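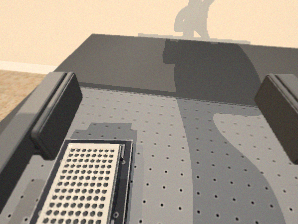 Section 7: Running the Plate-Handling Demonstration on an Open Day

16 Dec 2024
By the Gurkiline documentation desk
Print | E-mail

Welcome back! If you have worked through the earlier sections, you already have Pistard installed and the simulated plate cell opening the way it should, so we can get on to the part most people bought it for – showing it to visitors. What follows is the routine we settled on at the Cirnham open day in November, when 1,681 people came through the building and a good many of them stopped at our table to watch a simulated arm go after a microplate. You are welcome to change it to suit your own room and your own crowd.

Before the doors open

1. Start the demonstration computer and the big screen, and let Pistard finish loading before you plug in anything else. The first load of the day is always the slow one, so please be patient with it.

2. Choose Demonstrations, then Plate Cell. You should get the perforated deck with the plate sitting in its black holder. If the deck comes up with no plate on it, choose Reset Cell and wait for the view to redraw.

3. Set the run speed to Visitor. Full speed looks very impressive to those of us who know what we are looking at, but a family walking up from the coffee stand will miss the whole thing.

4. Leave shadows switched on. It is tempting to turn them off on an older computer, and the picture does get a little smoother, but people judge how far the fingers are from the deck by the shadows, and they find it much harder to follow the arm without them.

NOTE: The run log holds 2,000 entries and then begins writing over the oldest ones. If you want to keep the morning's runs, save the log at lunchtime.

Showing the approach

5. Press Run, then press Hold when the fingers are on either side of the plate. This is the best place to stop and talk, and we usually spend a minute or two on it. 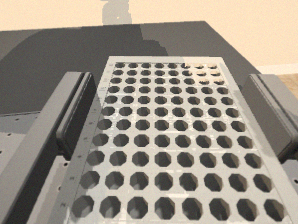 Fingers open on either side of the plate, with a gap along each long edge.

6. Invite a visitor to nudge the gripper left or right with the arrow keys and watch the gaps change. Children are wonderful at this and will happily do it all afternoon if you let them – so keep a friendly eye on the line behind them.

7. Press Resume to let the run carry on. If a nudge has left one finger too near the plate, Pistard will refuse to close the gripper and will show message 13. Press Reset Cell and begin again from step 5. You can't hurt anything, and it makes a nice moment to talk about why real cells have the same kind of check.

CAUTION: The nudge keys are meant for the simulated cell only. If your computer is also connected to a Tran controller, unplug the controller cable before visitors come anywhere near the keyboard.

Changing the view

8. Open the View menu and tilt the camera until you can see the holder, the breadboard and some of the tiled surface past the edge of the platform. 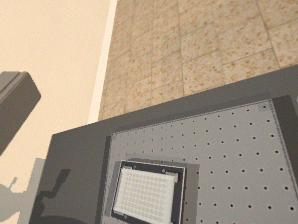 Give people a moment to get their bearings after any change like this, and say out loud what has moved (the camera) and what hasn't (the plate), as the two are easily confused on a large screen. We also like to point a finger at the holder first and work outward from there.

9. When you are happy with the view, choose Save View and give it a short name. Saved views appear at the bottom of the same menu.

Closing down

10. Press Reset Cell, save the log, and choose Exit.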